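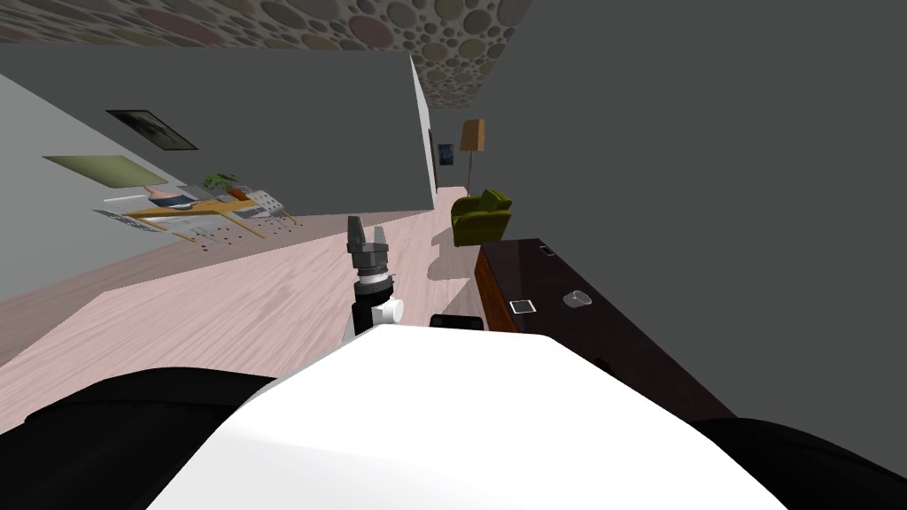 Print this page
E-mail this page

Notebook, sim bench
01/10/2026

Goal for the session: find out why the base planner and the head camera disagree about where the counter is, and fix it well enough to run the long batch in the apartment scene. This carries on from the entry where I swapped the neck controller.

Starting state: Unholm branch of the stack, Skarov scene loader, default robot model, both arms enabled. Camera stream at 15 Hz, control loop at 60 Hz. Physics settings not touched. I started from a clean checkout and left the local patches out until I had a baseline.

Baseline first. Spawned the robot with the counter on its right and the green armchair ahead at the far end of the room, and asked for a straight drive into the open floor. The planner accepted the goal and then refused to move, reporting the start pose in collision. Same error as last time. The costmap had a solid band of occupied cells running across the robot's own footprint at a slant.

The slant is what I should have looked at sooner. In the head view the floor runs uphill from lower left to upper right and the counter heads off at an angle. I had been treating that as a display problem, because the viewer has its own orientation setting and I have been caught by it before. Reset the viewer to defaults. No change. Dumped the raw frames and opened them outside the viewer. Same tilt. So it is in the camera pose that the renderer uses.

Next question was whether the transform tree knows about the tilt. If both sides agree, a rolled camera is ugly but harmless, and the depth points should still land in the right place. Printed the camera transform from the tree: roll zero, pitch as commanded. Printed the pose from the renderer: rolled hard to one side. They do not agree. The depth points get projected as if the camera were level, so the floor turns into a ramp, and the top part of the ramp gets marked as an obstacle. That accounts for the slanted band.

It also accounts for the self-collision. The white body shell takes up the bottom of the view, and the self filter masks it out using the tree pose. With the wrong roll, the mask lands beside the body and not on it. Part of the shell survives the filter and goes into the map as an obstacle right on top of the base. Two symptoms, one cause. I had them down as separate tickets and have merged them.

Where the roll comes from. The neck has two joints in our model, pan and tilt. The controller config lists joints by name. The scene loader sets initial joint values by index. When I swapped the neck controller I also regenerated the model file, and the export order changed. Index for neck tilt now points at a fixed mount frame that the loader treats as free during spawn, and it writes the tilt value there. The mount frame has its axis along the view direction, so a tilt value written there comes out as roll. The tree publisher skips fixed frames, so it never reports it.

I confirmed this by setting the initial neck tilt to zero at spawn. The roll went away. Set it to a small value and the roll came back small. Good enough for me, did not go further down that path.

Fix, first version: hard-code the new index in the loader config. Works, and will break again the next time anyone exports the model. Reverted.

Fix, second version: loader looks up joints by name and throws if the name is missing or if the joint type is fixed. This is the one I kept. The throw matters more than the lookup. The old code would write into anything with a slot. Pushed to the Unholm branch with a test that loads the model, shuffles the joint order, and compares the resulting head pose with the unshuffled one.

Note for whoever touches the Even importer: it has the same pattern by index. I did not change it. It only loads fixtures at the moment, so nothing moves wrong, but the first person to import an articulated cabinet with it will have a bad afternoon.

After the fix, same spawn, same goal. Floor came out flat in the map, and the base footprint was clear. Planner found a path on the first try and the base drove it.

Arm side. While I had the tilted frames open I compared the gripper with what the hand-eye check predicts. The check projects the two fingertip frames into the image and measures the pixel error against the rendered segmentation. With the rolled camera the error was so large that the check reported no match at all, and a missing match counts as a pass. That is how this got through the nightly. Changed it so that no match is a failure when the fingertips should be in view. With the gripper raised and fingers open in front of the camera, they should be.

Also had to decide what to do when only one gripper is in view. The old check wanted both or neither. I made it per arm: each arm passes, fails, or is marked out of view, and out of view has to be consistent with the predicted projection. More lines in the report, but readable.

Ran the check over 80 random neck and arm poses after the fix. All poses either matched within 3 pixels or were correctly marked out of view. Then I ran the same poses with the bug put back on purpose, and the check failed as it should. I want to keep that second run as a regression case. It is cheap.

Planner notes. With the map fixed I looked at the costmap near the counter again. The edge now lines up with the counter geometry, but there is a thin trail of single occupied cells hanging off it, on the side facing the robot. My guess is the clear bowl. Depth through a translucent material in this renderer depends on a flag, and in the Skarov default the ray goes partway and returns something in between. The small white tray next to it gives a clean return. Swapped the bowl material for an opaque one and the trail disappeared. Swapped it back and the trail returned.

Not fixing that today. An opaque bowl would hide a problem that a real depth sensor has too, so I would prefer to keep the clear one and deal with it in the filter. For base navigation a minimum cluster size takes care of it. For grasping it does not, and we will need something else. Opened a ticket.

The second thing near the counter: part of it sits behind the robot's own body in the head view. The self filter removes the body pixels, fine, but the space behind them is then treated as free and not as unknown. The planner will happily rotate into it. Changed filtered pixels to unknown with a short memory, so that cells seen earlier keep their value for a few updates. The rotation test that used to clip the counter corner now backs up a little first. Path is longer. I do not mind.

Side check on the desk end of the room. The desk stands on legs, and I wanted to know if they survive downsampling. At the default voxel size they come and go between updates. One size smaller and they hold steady, with the update still inside its time budget. Left it at the smaller size for this scene only. The setting is in the scene override file, not in the global config, so do not go looking for it there.

Things I tried that did not help, so that I do not try them again:

Raising the camera stream rate. No effect on the map, and the recorder started dropping frames.

Turning off ceiling rendering to save time. The circle pattern up there looks expensive and is not. Gain too small to measure, and it changes the lighting enough that old recordings no longer compare.

Estimating roll from the floor plane and correcting for it online. It does work, and I was tempted. But it would have covered up the loader bug completely, and on a base that really is on a slope it would be wrong. I kept the plane fit as a monitor only. It logs a warning if the estimated roll differs from the tree by more than 3 degrees. It does not correct anything.

State at end of session: loader fix merged to Unholm. Hand-eye check rewritten. Unknown-space change behind a flag, on by default in this scene. Long batch queued with the fixed loader on the Ásgeirsdóttir machine, 80 episodes, head camera and both wrist cameras recorded. Disk there is tight, so the depth streams are compressed.

All recordings made after the July model export and before this fix should be considered suspect if they used a nonzero neck tilt at spawn. Images are fine as images. The camera poses stored beside them are wrong. They can be repaired offline — the commanded tilt is in the header, and the roll follows from it — but I have not written the script. Until then, do not train anything that reads the pose field.

To do:

Repair script for the old pose fields
Name lookup in the Even importer
Ticket for translucent depth, attach both bowl runs
Ask whether the fixed mount frame needs to be in the exported model at all
Move the voxel override into the scene template if the batch looks right

Batch log goes in the usual folder. I will start with the monitor warnings.

Print this page
E-mail this page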